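How to Make Soft Fresh Cheese at Home

The first time I made cheese I was sure I had ruined it. I stood over the pot for the longest time, saw nothing but warm milk, gave it one more sad little splash of lemon juice, and all at once the whole thing broke into curds! If that's where you are right now, put the spoon down and give it another few minutes.

You'll need half a gallon of whole milk, a quarter cup of lemon juice (white vinegar works too, though I find it a bit sharp), and a teaspoon of salt. Don't buy milk marked "ultra-pasteurized." It has been heated so high that the curds come out weak and grainy, or don't come at all, and I have poured enough of it down the sink to feel strongly on the subject. Regular pasteurized is fine.

For equipment, get out your heaviest pot, a colander, a big bowl to go under it, and a clean piece of cloth. My old friend Hatem Abdel Hamid swears by a thin cotton dish towel that has been washed so many times you can nearly read through it, and after years of buying cheesecloth that sheds little threads into everything, I've come around to his way.

Rinse the pot with cold water before the milk goes in and don't dry it. My mother did this and I do it too, and the milk does seem to stick less. Set it over medium heat and stir every so often, scraping along the bottom. You want it to reach 190 degrees, steaming well, with small bubbles around the rim. If it starts to climb the sides, pull it off the burner right away (and open a window, the smell of scorched milk stays for days).

Turn off the heat. Pour in the lemon juice in a thin stream while you stir, slowly, maybe three or four turns of the spoon. Then stop. Cover the pot and leave it alone for around 40 minutes. I know it's tempting to poke at it, but stirring now breaks the curds up small and you'll lose a good bit of them through the cloth. 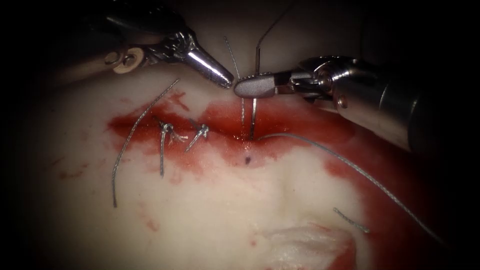

Kitchen Basics

Draining and Salting

Line the colander with your damp cloth, set it over the bowl, and ladle the curds in gently. Pouring straight from the pot is quicker, and it's also how I once ended up with whey in my slippers. Let it drip for 15 minutes if you like it loose and spoonable, or closer to an hour if you want something you can slice.

Sprinkle the salt over while the curds are still warm and fold it through with a fork. Taste, then decide if you want more. For a firmer cheese, gather up the corners of the cloth, twist them together, and put a plate and a can of tomatoes on top. Leave that in the fridge overnight.

Please save the whey! It makes a lovely soft bread in place of the water, and you can cook rice in it, too. It keeps for about four days in a jar.

If your curds never formed, warm the pot gently again and add another tablespoon of lemon juice. If they came out rubbery, the milk probably boiled, so next time take it off a little sooner. Rubbery cheese is still very good fried in butter.

The finished cheese keeps three or four days, covered, in the fridge. We eat it on toast with honey, or with olive oil and black pepper, and in August with tomatoes and not much else.

Posted by Mounir Samir, April 2020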